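Chapter 4
Who Owns a Pot? Returns, Loans and the Long Argument

I first got interested in returned objects by accident. I'd gone to the museum at Limov to get out of the rain, and in the second room I found a case with nothing in it but a small card: "Drinking cup, returned to Puvo in April." I must have stood there longer than I've ever stood in front of a cup that was there!

This chapter is about that card, more or less. We'll look at how things dug up in one place end up behind glass in another, and at what happens when somebody asks for them back. My main case is the Marchuk hoard – 512 pieces, mostly tableware, sold off in lots before anyone had made a proper list. So far 267 have gone home, and the letters about the rest fill more than 20 box files (I've read most of them, and my eyes have never quite forgiven me).

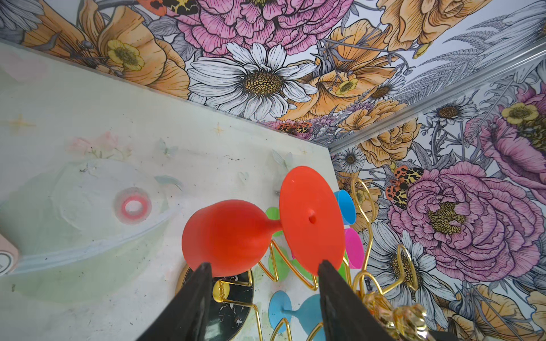
Fig. 4.1 A present-day drinking vessel: red-orange wine glass in silicone, with a gold wire rack.

Now, a word about "provenance", because you'll meet it on nearly every page from here on. It just means the story of where an object has been and who has had it. A good provenance runs from the ground to the gallery with no gaps. Most don't. The Grerkard bowl, which we'll come to in section 4.3, is over 2000 years old and its paperwork covers the last 30 or so of them, if you're feeling generous.

Before you read on, have a go at this. Pick something old in your own home and write down everyone who has owned it, as far back as you can. Put a question mark wherever you're guessing – and keep the page, as we'll need it again in section 4.2.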